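Getting from Trirna to Plernlow without a car?

kesto_w
We arrive in Trirna in May and rented an apartment in Plernlow for one week. The website of the ferry says there is a boat every day, but the timetable ends in April. Does somebody know if the boat goes also on Sundays? We are two adults with big suitcases.

harbor136
In May the boat goes daily except Sunday. On Sunday you must take bus 36 from the old harbor. It needs 40 minutes and you pay the driver, cash only.

lumikki
I do not agree with harbor136. Last May I took the Sunday boat myself, the one at noon. It was the Kiline boat, the small one, and it was half full. Maybe you mean the other company?

harbor136
Yes, I meant Nishimura. I did not know that Kiline goes on Sunday now. But Kiline takes only one suitcase per person, so be careful with this.

tomaat
We stayed in Plernlow in the spring, five minutes on foot from the pier. The living room had a glossy gray tiled floor and a patterned rug, and the kitchen was small but enough for us. The walk from the pier is flat, so suitcases with wheels are no problem.

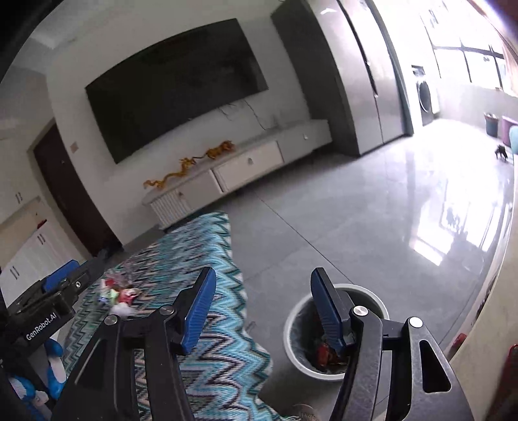
Re: Getting from Trirna to Plernlow without a car?

kesto_w
Thank you all. Is it necessary to reserve Kiline before? We land in the morning and I do not want to lose the ticket if the plane is late.

lumikki
I bought mine at the pier. The boat has 200 seats and in May it is quiet.

harbor136
I would still reserve - on a holiday weekend the line at the pier is long, and the next boat is only in the evening.

lumikki
For a holiday weekend, yes. For a normal Sunday I would keep my money until I see the boat.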